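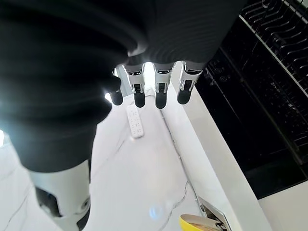
Robot Hands > Wear Parts and Covers

Clistelis Hand Service Set, Pair

Supplied by Zudano
Price: $2245 per set, before tax and shipping
Contents: covers, fingertip pads and fasteners for 2 hands
Lead time: 12 working days from receipt of order
Status: available to order

The Clistelis Hand Service Set keeps a pair of multi-finger robot hands in working order for household handling tasks. It is meant for labs, test kitchens and small development teams that already own a humanoid or a fixed two-arm station and have to plan for the parts that wear. The hands themselves are not included and are sold on a separate page.

Kitchen work is harder on a hand than most bench work. The fingers come down onto stone counters, close on wet ceramic and push between the wires of a dish rack. Fingertip pads go first, then the covers. Motors and gears last much longer and are not part of this set.

What is in the box

Ribbed fabric covers, black, left and right
Rubber fingertip pads, black, for all fingers and both thumbs
Spare pads for the index fingers and thumbs
Joint cover screws
Cable ties and a length of wrist sleeve
Hex driver
Printed fitting sheet

The cover goes over the back of the hand and ends at the knuckles, so the metal finger segments stay exposed. This leaves the joints free to cool and lets you wipe the fingers down without taking the cover off. If you need the fingers covered as well, order the Clistelis Long Glove. It adds bulk at the tips and we do not suggest it for plates in narrow rack slots.

Pad life

We quote 300 hours of handling time per set of pads. That figure is for glazed plates, bowls and light plastic items on a smooth counter. Time spent standing idle or moving without contact does not count toward it. Unglazed pottery, steel pans and anything with a sharp rim will shorten it.

Replace pads as a full set for each hand. A new thumb pad working against old finger pads gives an uneven grip, and the force readings will drift from one object to the next. The spare index and thumb pads are there for cuts and tears.

Planning a budget

Most buyers ask us how many sets to put into a yearly plan. Start with the handling hours you expect from one robot and divide by the pad life. Round up. If you run more than one robot, hold one extra set for the site, not one for each machine.

The set is a consumable, and on many grants it has to be listed apart from the robot. We can issue a quote with the covers, pads and hardware on separate lines if your purchasing office wants it that way. Ask before you order, as we cannot split an invoice afterward.

Items that buyers often leave out of the plan:

Dishes. Buy open-stock plates in one size so you can replace them through the year. A change of plate halfway through a test series means new grip settings.
A second dish rack. Wires bend under repeated contact and the slot spacing changes.
Cable management. A wrist cable that loops too far out will catch on rack wires, cabinet handles and the edge of an open appliance door.
Floor protection for the cable run. The robot's own feet are the usual cause of damage.
Staff time for refitting. Allow an hour for a pair of hands the first time and less after that.

Setting up the counter

Polished stone and white cabinet fronts reflect a lot of light. If you use wrist cameras, check the view with the hand over the counter at the time of day you plan to work. Strong light from behind the hand washes out the near edge of the cover and the surface under the fingers. A blind or a matte counter mat costs very little and should go on the order at the same time as the hand parts.

Keep power strips away from the sink side and out of the path of the fingers. We recommend that the strip be fixed in place before the first run, as a loose strip can be dragged by its cord. Pull-out racks and doors should be either fully open or fully closed. Half-open positions are hard to repeat.

For plates in a wire rack, grip near the lower edge and keep the plate upright as it enters the slot. Set the lowering speed slower than you would for a flat surface. The pads have enough give to take a light touch against the wire, but repeated side loads will lift the pad at its rim.

Compatibility

The set fits Clistelis five-digit hands, current series. It also fits the Ivilon wrist adapter with no changes. For the older Sopacua adapter you need the wide cuff, part of a separate kit – the standard cuff will go on, but it rides up when the wrist is bent. Tell us which adapter you have when you ask for a quote. If you are not sure, send the serial number from the wrist plate.

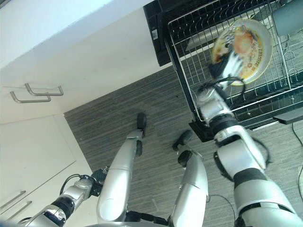

Farah Osman wrote to us that her lab had budgeted one set for the whole year and went through the first set of pads by December, mostly on loading racks. She would now plan by hours in the rack alone and leave the counter work out of the sum, since picking up bowls hardly marked the pads at all. She also asked whether the pads could be sold without the covers, which were still good.

They can. The Pad Refill has the same pads and spares as this set, with no covers, sleeve or driver. It is listed on the Wear Parts page and priced on request. If most of your handling is rack work, one full set plus refills is the cheaper plan. Replace the covers when the ribbing has gone flat over the knuckles or the cuff no longer holds.

Care and storage

Wipe pads with a damp cloth and plain dish soap. Do not use solvent or bleach. Covers can be hand washed and should be fully dry before refitting. Store unused pads in the closed bag, away from windows. Rubber that has been lying in sunlight gets hard and loses grip even if it has never been fitted.

Ordering and returns

Orders received by noon are processed the same day. Orders that come in over the weekend are entered on Monday. Unopened sets can be returned for a full refund. Once the pad bag has been opened we can take back the covers only, and the refund is worked out from the line prices on your quote.

For quotes, adapter questions and refill pricing, contact Teguh Lumenta at the Zudano parts desk. Please include the hand series, the wrist adapter and the number of robots on site.

Related items

Clistelis Long Glove, pair
Clistelis Pad Refill
Wide Cuff Kit for Sopacua adapter
Ivilon wrist adapter
Wrist sleeve, by the yard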